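Minutes of the Dostholm Allotment Drainage Working Group, 20 January 2023

Present: six members, quorate. Apologies were received from the plot-holders' representative for the lower field.

**1. Minutes of the previous meeting**

Agreed as a correct record, with one amendment. Under item 4, "inlet" should read "outlet".

**2. Standing water, lower field**

The survey by Skerneritz was tabled. It finds that the main land drain has silted up between the pump shed and the boundary ditch, and that the fall on that length is shallower than the original drawing shows. Plots on the ditch side are worst affected. The survey does not cover the upper field, where no complaints have been made.

The group considered whether to jet the existing pipe or replace it. Jetting is cheaper but would leave the fall unchanged. Replacement would mean digging across the main path, with access by the north gate only while the trench is open.
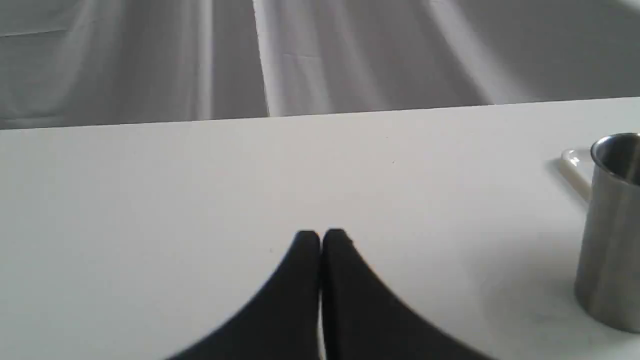

Would replacing the pipe mean any plots had to be given up for the season?

Only the strips alongside the path would be disturbed, and tenants could carry on using the rest of their plots. Topsoil would be set aside and put back in the same order.

Resolved: to seek prices for both options on the same specification. The pipe for replacement is to be 100 mm perforated, laid on gravel. Roltach and Visser to be invited to quote.

**3. Boundary ditch**

The ditch was last cleared in July. Growth has returned at the culvert end and the grating is holding leaves after each spell of heavy rain. It was noted that the landowner is responsible for the far bank and that the tenancy is silent on the culvert itself.

Resolved: to write to the landowner asking for the position on the culvert to be confirmed in writing. In the meantime the grating is to be raked weekly by the members on the rota.
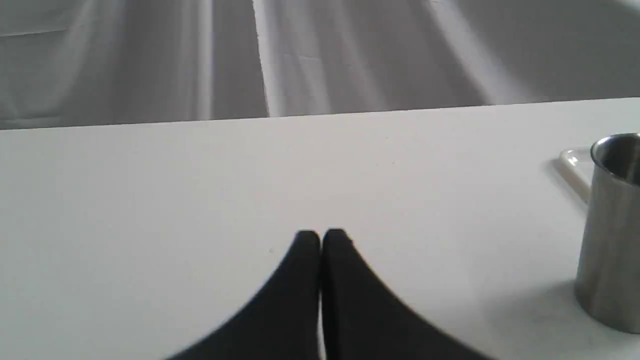 Spoil from the last clearance is still heaped on the near bank and is slumping back in places. It should be spread or taken away before any further digging. One member asked whether it could be used to fill the hollow by the water tank — this was thought unwise until the soil has been tested.

**4. Water butts and gutters**

Overflow from the shed roofs was discussed. At present 14 sheds discharge straight to the ground, several of them next to the path. The group does not favour making butts compulsory, but new shed consents should carry a condition on gutters.

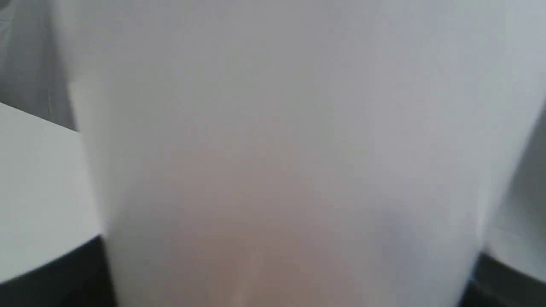
Wording for the condition is to follow the form already used for greenhouses, so that both can be checked at the same inspection. Existing sheds would be exempt until re-roofed or moved.

**5. Any other business**

The padlock on the pump shed is stiff and is to be replaced. Keys to be issued against signature.

**6. Next meeting**

To be fixed once both quotations are in.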